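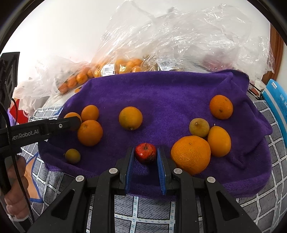
The fruit share at the Ankrah site reached the end of its first full season in September, and this report covers the period from July to Sep 17, 2021. Over that time we gave out 2,820 pounds of fruit to 146 households. Most of it came from three orchards that let us pick what they could not sell, and the remainder came from backyard trees in the Zastavard area. We ask members to bring their own padding for the pickup crates, and a thick towel like the purple one works better than newspaper, which tears and leaves ink on soft skins. Complaints about bruising dropped after we added this to the welcome sheet.

Households and pickup
Enrollment was open to any family at the two schools we serve. We had planned for 120 households and went over that in the fourth week. Naa Ametepe kept the sign-in records and moved late arrivals to a second pickup hour, from 5:30 to 6:30. The later hour now has more people than the first one. Of the 146 households, 70 came to at least half of the pickups. We would like that number to be higher. Parents who stopped coming mostly told us they had no ride, and a few had changed work shifts.

Storage
The walk-in cooler at Erunano was out of service for 4 days in July. We lost part of a plum delivery and moved what was left to the school kitchen. The repair was paid from the contingency line. Delali Boateng has asked the landlord for a service schedule in writing and we are still waiting on it. Until we have it, we are keeping deliveries smaller and more frequent. This costs more in fuel.

Classes
Comfort Eshun taught six sessions on canning and freezing. The freezing sessions filled up. The canning ones did not, and two people said they did not want to buy jars. For next season we propose lending out jar sets, with a small deposit. Handouts are now in English and Spanish. Rosalía Vidal did the translation and also fixed some errors in our English version.

Budget
Spending is within the approved total. Fuel is over its line and printing is under. We request permission to move the unspent printing money to fuel for the last quarter. The revised sheet is attached to the email that came with this report.

Next period
Apple picking runs until the first hard frost. We still need one more driver with a van. The end-of-season survey goes out with the last pickup, and we will send the results with the next report.

Santosh Bhardwaj
Program Coordinator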